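圆会议桌

打印本页 | 用电子邮件发送

圆会议桌，也叫圆形洽谈桌，是办公室和小型工作间里常见的一种家具，供几个人围坐谈事、看材料，或者临时摆开手头的东西做点活计。

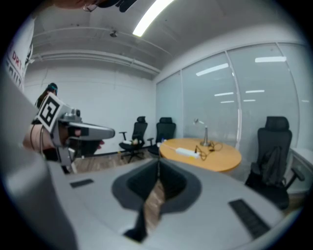 这类桌子和餐厅里的圆桌原本是近亲，只是桌面上少了碗碟，多了电线。早年的洽谈桌以深色木纹为主，显得郑重，后来浅色木面渐渐多起来，配白墙和木地板都很相宜，屋子也跟着亮堂一些。桌子没有四个角，来回走动时不容易磕着腰胯，这一点凡是在窄小房间里办过公的人，大概都深有体会。

与圆桌相配的多半是黑色办公椅，有的带扶手，有的不带。带扶手的坐久了舒服，可是扶手若比桌沿高，椅子便推不进去，只好斜斜地停在外面，所以买之前最好先量一量。椅背也常兼作衣架和包架，背包往上一搭，拿取倒是方便；只是包太重的话，人一站起来，轻一点的椅子容易向后仰。

桌面用电向来是个让人操心的问题。讲究的做法是在桌心开孔，把线从下面引上来；更普遍的做法，是干脆在桌上放一个插线板，台灯、充电器统统接在上面。日子一长，黑线白线缠作一团，要找哪一根都得顺着摸上半天。较省事的办法是用布带把线分股扎好，多出来的一截绕成圈，隔些时候再理一遍。台灯宜选底座稳当、灯臂能转的，摆在不挡视线的地方，免得对坐的人晃眼。

采光方面，圆桌间常用磨砂玻璃作隔断，既透光，又不至于让过路的人看清里头。顶上的长条灯管亮度均匀，看图纸尚可，细活还是得另添一盏灯。

在Firkbridge一带，人们习惯把这种桌子叫作“转谈桌”，据说出自Losthorpe的一家旧家具行Forsberg，该行当年的目录收了298件家具，圆桌占13件，其中有2件至今仍有人仿制。至于Ustau出产的同类桌子，桌面略薄，搬动起来轻省，喜欢的人也不少。

相关条目
办公椅
台灯
插线板
磨砂玻璃隔断
Forsberg家具行

打印本页 | 用电子邮件发送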